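### 4. Before you run a tray sort

I wrote this bit of the Rallari bench guide after watching too many rushed starts, so please bear with me.

1. Keep both palms off the table while either arm is live. If you're standing behind the bench, stay behind the rail.
2. Set the speed cap to 20 per cent for the first pass. You can bump it up later - I rarely do.
3. Bring the fingers in slowly near a tray wall and keep an eye on the gap between the tips. 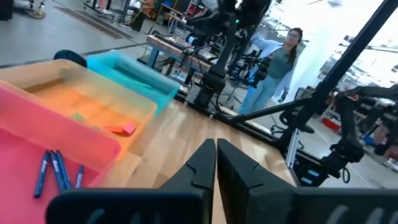
4. Check where each arm can reach before you load a task. They share the middle of the table, so only one goes in at a time.

> **Caution:** Cables travel with the arms. Look for loops lying on the wood and tidy them before you press start.

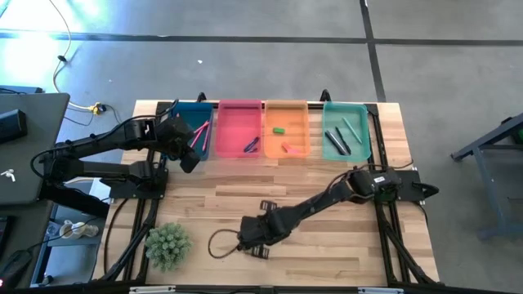 *Fig. 7 - Both arms over the table, four trays along the far edge.*

5. For a reset, park the arms first, then empty the trays and spread the pens out by hand. I leave a bit of space between them so the fingers can get around each barrel.
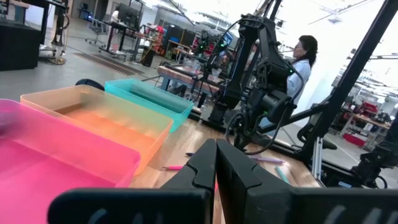

Log every reset on the Plemitz sheet, even the dull ones. At 600 cycles, stop and check the finger screws (mine had worked loose by March!).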